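Demonstration by hand-held gripper

Demonstration by hand-held gripper is a method of showing a robot a manipulation task in which a person performs the task with a tool shaped like the robot's own end effector. The tool is carried in the hand, and no robot needs to be present while the task is being shown. It is one of several approaches grouped under the broader heading of learning from demonstration, alongside kinesthetic teaching and teleoperation.

Background

Early work on robot teaching relied on the teach pendant, a control box with which an operator moved an arm to a series of fixed points and stored each one. Kinesthetic teaching removed the pendant: the operator took hold of the arm and led it through the motion. Both methods tie up the robot for the whole session, and both work best when the objects stay where they are expected to be.

Teleoperation allows the operator to stand apart from the machine and steer it through a joystick, a headset or a smaller copy of the arm. Its chief weakness is the loss of touch. Operators tend to slow down near contact, and soft or slippery goods are often dropped or squeezed too hard.

Method

In the hand-held form, the operator holds a gripper with two opposing fingers and opens and closes it directly. A camera fixed to the tool records the view between the fingers, and the position of the tool and the width of its opening are stored with each image. The fingertips usually carry soft pads, matched to those on the robot so that a grasp that holds in the operator's hand can be expected to hold in the robot's as well. Tasks may be shown with one gripper or with 2, one to each hand.

Household sorting and packing are common subjects, as they bring together items that differ in shape, stiffness and surface.

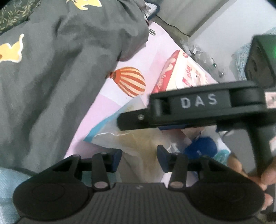
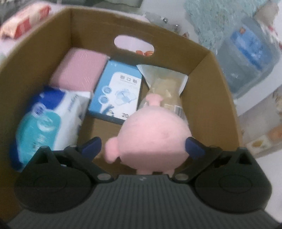
Views from grippers among mixed household goods; the second is over an open cardboard box.

A demonstration is normally divided into short episodes, each covering one complete action such as picking up an item and placing it. Between episodes the goods are rearranged by hand. Guidelines issued by the Kanaan laboratory in Clollholm advise operators to vary the order of the items as well as their positions, and to keep failed grasps in the record if they were corrected within the same episode. Episodes in which the tool leaves the working area are discarded.

The Clunari collection

The Clunari collection is a set of 4000 episodes assembled at Clollholm under the direction of Sadao Koyama, with tools and storage supplied by the firm Dasto. Recording began in June and was carried out by 10 operators, each of whom completed a short period of practice before any episode was kept. The collection was closed on Sunday, January 21, 2024.

Koyama's notes on the work give particular attention to pace. Operators who hurried produced motions that an arm could not follow safely - sharp turns of the wrist were the most frequent fault - and a limit on tool speed was later added to the instructions.

Limitations

A person's arm can reach positions that a robot's cannot, and some recorded motions must be rejected or altered before use. The camera on the tool sees little of the wider workspace, and the fingers themselves may hide the object at the moment of grasp. Tracking of the tool can also fail in front of plain or shiny surfaces. For tasks that depend on exact force, teleoperation with force feedback remains in use.

See also

Kinesthetic teaching
Teach pendant
Teleoperation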